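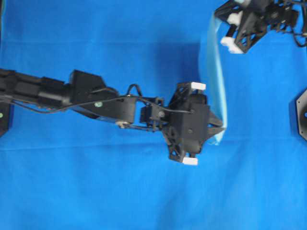 The Blue Cloth

Adel Younis bought the blue cloth at the market in Akcombe, on a morning in June when he had gone out for onions. He came home with the onions too, I should say, because people who tell this story always leave them out and make him sound more forgetful than he was.

It was a blue you could have seen from the far side of the harbor, and the woman at the stall had wanted 100 for the whole length. Adel offered her 60, and they talked for a good while about her knees and his late mother's cooking, and in the end he paid something in between and got a bag of buttons thrown in.

He carried it up the stairs over his shoulder and spread it out in the front room, and then he stood back with his hands on his hips. It was wrinkled, softly, the way cloth is when it has been folded for a long time by somebody who was thinking about something else. He smoothed it with the flat of his hand, starting from the middle as his mother had taught him, and the creases moved over a little and stayed.

"What's it for?" asked Homa, who lived downstairs and had come up to see about the onions (he had promised her half).

"I haven't decided," said Adel.

"You bought all that and you haven't decided?"

"It might be curtains."

Homa walked to the window and back. She was a practical person, and she had once made a winter coat for her brother Eder out of a tablecloth, and he had worn it for 8 years and been complimented on it in church. She bent down and looked at the cloth sideways, where the light made it paler, nearly washed out, and then she looked at it straight on, where it was as deep as anything.

"It's two colors," she said.

"It's one color. You moved."

"Well, then I'd like to sit where I was the first time," said Homa, and she did, and Adel went to put the kettle on.

They drank their tea and talked about the house, which had been built in 1875 and had never once in all that time had a decent pair of curtains in the front room, and about old Drikix the cat, who would surely climb anything they hung. By the second cup it had become a bedspread. By the third, Homa was asking whether he owned a good pair of scissors, and Adel, who owned a very good pair, told her he would have to look for them.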